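Fragen und Antworten zu den Tischplatten der Serie Utis, Stand: 3. Mai 2018. Die Antworten gelten für alle matten Platten in Weiß und Hellgrau, die über Pillia ausgeliefert wurden. Für die Holzplatten gibt es ein eigenes Merkblatt.

## Reinigung

**Womit wische ich die Platte im Alltag ab?**

Mit einem feuchten Baumwolltuch und etwas Spülmittel. Danach mit klarem Wasser nachwischen und trockenreiben. Bleibt Spülmittel stehen, trocknet es zu Schlieren, die man vor allem bei Seitenlicht sieht.

**Darf ich Glasreiniger verwenden?**

Ja, gelegentlich. Für die tägliche Reinigung ist er unnötig. Auf matten Flächen hinterlässt er gern Streifen, wenn er nicht sofort abgewischt wird.

**Was ist mit Scheuermilch und Schmutzradierer?**

Beides bitte nicht. Die Fläche wird an der bearbeiteten Stelle glänzend, und das lässt sich nicht rückgängig machen. Das gilt auch für die raue Seite des Küchenschwamms.

**Wie entferne ich Kugelschreiber und Filzstift?**

Etwas Spiritus auf ein weißes Tuch geben und vom Rand des Flecks zur Mitte hin tupfen. Vorher an der Unterseite testen. Farbige Tücher können abfärben.

**Wie bekomme ich Kleberreste ab?**

Zuerst mit dem Fingernagel oder einer Kunststoffkarte abschieben, den Rest mit Speiseöl einreiben und 2 Minuten warten. Anschließend mit Spülmittel entfetten. Keine Metallspachtel.

## Kratzer, Punkte, Flecken

**Auf meiner neuen Platte sind kleine dunkle Punkte. Ist das ein Mangel?**

Meistens sind es Staubkörner oder Abrieb aus der Verpackung. Wischen Sie die Stelle feucht ab und fahren Sie mit dem Fingernagel darüber. Sitzt der Punkt fest und ist die Oberfläche dort glatt, liegt er in der Deckschicht. Einzelne Einschlüsse dieser Art gelten als zulässig, solange sie aus normalem Sitzabstand nicht auffallen.

**Warum wirkt die Platte bei mir bläulich? Bestellt war Weiß.**

Der Farbton hängt stark vom Licht ab. Unter kaltweißen Lampen und an Nordfenstern erscheint die Fläche grauer und kühler, unter warmem Licht eher cremefarben. Vergleichen Sie das Farbmuster immer am späteren Standort.
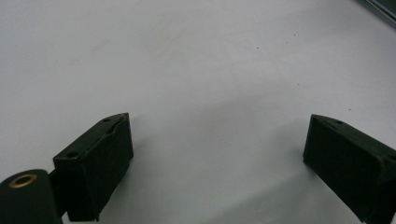
Schatten verändern den Eindruck ebenfalls. Vor einer Reklamation wegen des Farbtons sollten Sie die Platte deshalb einmal bei Tageslicht und einmal mit eingeschalteter Deckenlampe ansehen.

**Kann man feine Kratzer auspolieren?**

Nein. Politur macht die matte Fläche fleckig. Dunkle Striche sind allerdings oft nur Abrieb von Geschirr oder Werkzeug und gehen mit Spülmittel und warmem Wasser weg.

## Reklamation und Ersatz

**Wohin wende ich mich bei einem Schaden?**

An den Händler, bei dem Sie gekauft haben. Kunden des Möbelhauses Russo schreiben bitte direkt an Renzo Gentile in der Kundenbetreuung. Legen Sie die Rechnungsnummer bei.

**Gibt es die Platten einzeln?**

Ja. Die Ersatzplatte trägt die Artikelnummer 777 in Weiß und 343 in Hellgrau. Das Gestell Hurkville passt zu beiden, die Bohrungen sind gleich. Die Farbe Hellgrau ist erst ab Juli wieder lieferbar.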